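Nuttall House Reading and Work Rooms
Gallery: The Round Table Room

The Round Table Room is one of the small rooms on the upper floor of Nuttall House and is open to members for reading, correspondence and quiet computer work. It was returned to use in July after a period of repainting and rewiring carried out by Kurnis. The gallery on this page is intended for members who have not yet visited the room and for those who wish to know what they will find on the table before making a reservation.

The furniture was selected by Hayley Pearce, who oversees the interiors of the house. Her brief asked for a single table in a light wood, without corners, at which a member could read for an hour or work for a morning. Long desks of the kind found in the Laltari Room downstairs were considered and set aside. Members who require a full desk, a second monitor or access to the printer should continue to reserve the Laltari Room.
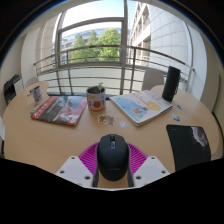
ON THE TABLE

Reading matter, a seedling in a cup and a computer mouse. The magazines are taken from the general collection and are exchanged every Sunday. They may be read in any room of the house but are not lent out. The seedling, in its white cup with the red apple, was placed here at the suggestion of Keith Rudd, who maintains the plants on both floors. Members are asked not to water it. Mr. Rudd attends to all plants himself and keeps a record of each one.

The small tin with the blue and white label stays with the table, as do the mouse and its pad. Any item left behind by a member is taken to the front office at closing time and held there for 40 days. Inquiries about lost property may be made at the office window or by calling extension 2061. Please give the name of the room and the approximate hour of the visit.

Periodicals that have left the table are kept in the Indomov Cabinet on the landing. The cabinet now holds 175 issues, arranged by title and then by year. It is unlocked during opening hours, and members may take issues from it to the table without signing for them. We ask only that they be returned to the tray on top of the cabinet — staff will reshelve them.

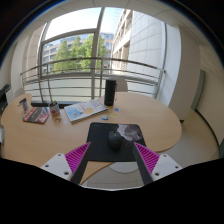 Daylight was the principal reason for choosing this room over the one across the corridor. The two are of nearly equal size, but the other has a narrow opening onto the stairwell and must be lit throughout the day. With the large window behind the table, a member can generally read here without the lamps until late afternoon. The curved outline of the tabletop also allows a chair to be drawn up at several points, so that the light may fall from the side or from the front as preferred. The black speaker that stands on the wood is provided for recorded lectures and language courses. It should be kept at a low volume, as the adjoining room is in use on most days, and it should not be carried to other parts of the house.

USING THE ROOM

The room is suited to one or two persons. Reservations are accepted for a minimum of one hour and a maximum of 2 consecutive sessions, each session lasting around three hours. Members may reserve in person or by telephone. A room not claimed within fifteen minutes of the reserved time may be offered to another member.

Drinks with lids are permitted. Food is not. The tabletop has an oiled finish, and any spill should be wiped with a dry cloth and reported to the front office, however slight it may seem. Cleaning sprays must not be used on the wood. Mrs. Pearce arranges for the surface to be treated twice a year, and the room is closed for one day on each occasion. Notice is posted on the door in advance.

Members bringing their own portable computer may connect the mouse supplied, and are asked to leave it on its pad at the end of the session. Batteries are available from the office.

Suggestions concerning the choice of magazines are welcome and should be submitted on the green form. Requests for new titles are reviewed each quarter by Mrs. Pearce and the front office — the present selection leans toward illustrated titles, and proposals in other fields will be given particular attention.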